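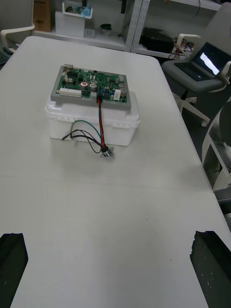

La placa sobre la caja blanca, vista desde la pinza.

Enseñar por teleoperación a conectar cables en una placa
Sigita Jõgi, 2018-05-26

Esta guía explica cómo grabamos demostraciones de conexión de cables con dos brazos. Se da por hecho que el control remoto ya funciona y que los dos brazos están calibrados entre sí. Los nombres de menú son los de Treron, nuestro programa de grabación; si usáis otro, cambian los nombres pero el orden es el mismo.

Preparación

Apoyad la placa con su marco sobre la caja y comprobad que no cojea. Los conectores que se van a usar tienen que quedar al alcance de la pinza sin que la muñeca llegue a su límite de giro. La placa va sin alimentación durante toda la sesión.

Dejad el cable suelto encima de la mesa, con el conector separado del resto del manojo. Al principio conviene ponerlo siempre en la misma zona. Cuando el operador tenga soltura se cambia un poco la posición entre una demostración y la siguiente - unos centímetros bastan - y también la orientación.

En Treron, abrid una tarea nueva y fijad el límite de fuerza en 9 N para los dos brazos. Con más fuerza se doblan los pines.

Grabación

Un brazo sujeta la placa y el otro trae el conector. Bajad primero el que sujeta, hasta notar contacto, y bloqueadlo con el pedal. Después coged el conector por el cuerpo, nunca por los hilos. 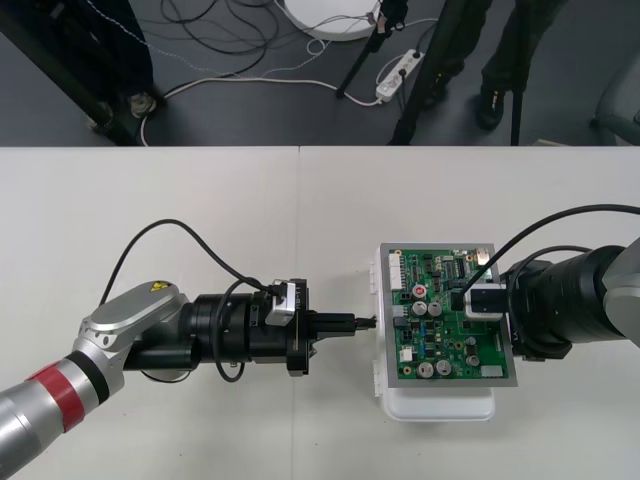
Acercad el conector despacio y paraos 2 cm antes del borde de la placa. En ese punto se corrige la orientación. La inserción se hace en un solo movimiento recto; si el conector no entra, retroceded hasta el punto de parada y volved a intentarlo sin cortar la grabación. Los reintentos también sirven para el entrenamiento, siempre que se marquen como tales.

Al terminar, abrid la pinza, retirad ese brazo y solo entonces soltad la placa.

Revisión

Para esta tarea usamos 160 demostraciones. Descartad las que tengan saltos en la señal del mando o en las que la placa se haya desplazado de la caja. Las demás se exportan con la opción «Segmentos», que separa agarre, aproximación e inserción.

La plantilla para conectores de otro tamaño estará lista en julio.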